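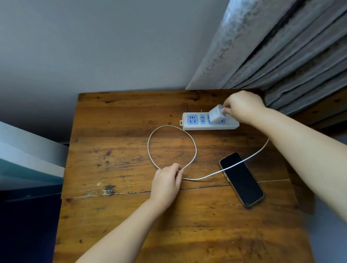
Plistura diatom slide kit

Prepared reference slides of freshwater and marine diatoms for school and college biology. Each kit holds 40 permanent mounts in a hinged tray, with a printed key to genus. Catalogue number 1827.

Contents
Pennate forms include Pinnularia, Navicula and Nitzschia. Centric forms include Cyclotella, Melosira and Coscinodiscus. Material is acid-cleaned, so only the silica frustule remains; chloroplasts and other cell contents are not preserved. For live structure, order a culture separately.

Mounting
Cleaned valves are dried on the cover slip and set in a high-index resin. Slides measure 76 × 26 mm. Cover slips are No. 1½.

Viewing
Genus can be confirmed at 400× in most cases. Fine striae need an oil immersion objective and a well-centred condenser. Wipe oil off after use with lens tissue — do not soak the slide in solvent. 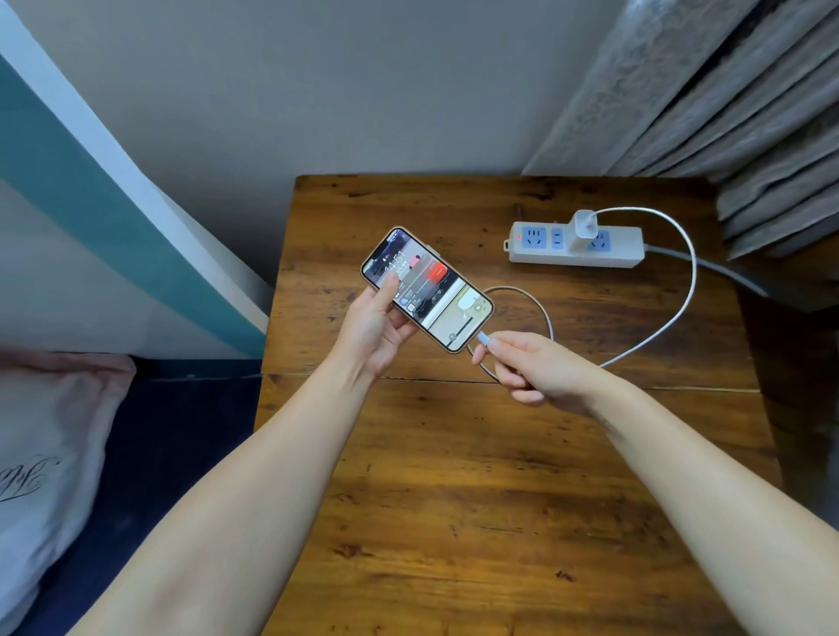 Phone with the lock screen showing, 14:51

Storage
Keep flat, in the dark, at room temperature. The resin may yellow slightly after long exposure to sunlight.

Key and notes
The key was written by Azadeh Zamani and checked by Marit Viklund. It runs to 106 entries and covers genera outside the kit — mainly those found in ponds and slow rivers.

Related items
Solanki plankton net
Piltholm immersion oil, 500 ml
Flurnmont slide cabinet

Page revised 2020-11-22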